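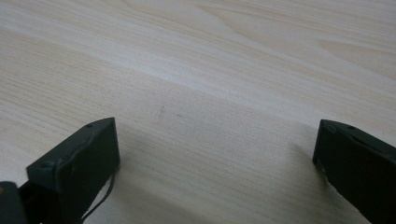 Fine grain lines on a light-colored tabletop

A tabletop is the flat upper part of a table, carried by legs, a pedestal or a frame. Tops are made from solid wood, veneered board, laminate, stone, glass or metal.

Construction

Solid wood tops are usually made of several boards glued edge to edge. Wood swells and shrinks across the grain as the humidity changes, so a wide top is fixed to its base with slotted screws or metal clips that let it move. A top held too tightly may split in a dry winter.

Veneered tops carry a thin sheet of real wood over a core. They move less than solid wood, but the face can be sanded only lightly. Laminate is a printed paper layer sealed in resin and does not need oiling.

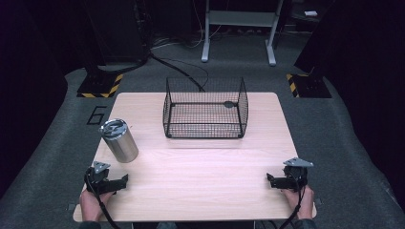
Light wooden table with a black wire mesh basket and a lidded steel tumbler

Thickness and edges

Most dining tops are between 2 and 3 cm thick. Thicker tops are heavier — a large one in solid oak can weigh almost 40 kg — and often need a stronger base. Corners may be left square or rounded; rounded corners chip less easily and are common in homes with children.

Finishes

Oil soaks into the wood and has to be renewed from time to time. Varnish and lacquer form a film on the surface. They resist stains better, although a deep scratch is harder to repair.

See also

Butcher block
Table setting
Wood veneer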